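From: Solomiia Demchenko
To: alumni-office list
Subject: Re: Hosting the pageant winner - hall and programme

Dear all,

Thank you, Milagros, for the quick summary. I answer under your points, and I have added two things of my own.

Milagros Tello wrote:
> The winner of the Sivurwood title, Albane Huet, has accepted our
> invitation for Tuesday. She finished her degree in nutrition with us
> and would like to meet the present students of the department.
> The big hall has 2,000 seats but it is taken until 3 p.m. by the
> entrance tests. Can we use the Caldeira room in the morning?
> Also, who will give the welcome speech? The Dean is travelling.

The Caldeira room is free from 9.30, I have asked at the desk. It is a good room for a talk with one department, but please do not announce it to the whole university. Last year for the Stalum prize we sent the invitation to 3,000 addresses and people were standing on the stairs.

My proposal is that she meets the nutrition students in the Caldeira room at 10, and that the open part is in the big hall at 3.30, when the test desks are cleared. Between the two she can have lunch with the department. The kitchen needs the final number by Monday noon. At the moment I have 43 names, and I am still waiting for the answer of the student union.

About the welcome speech: Danylo Yatsenko is deputy for this month and he has agreed. He asks for half a page about her studies and her health project for schools in Sivurwood. Milagros, could you write it? Please check the year of her diploma with the registry, as the local newspaper had it wrong.

Now my own two points. First, the sash and crown. Her manager asked if she should wear them. I think this is her decision and we should not ask for it in any direction. Second, the gift. We gave the framed print of the old gate to every guest for many years, and Daryna Pasichnyk from the museum shop offers a book on the town gardens for the same price. I prefer the book - it is lighter to carry on the train.

If somebody disagrees with the timetable, please write to the list before Friday, not only to me. I have to confirm the sound technician and he is also booked for the Tronimside choir in the evening.

With kind regards,
Solomiia

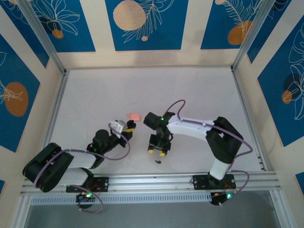 Reading time: 2 min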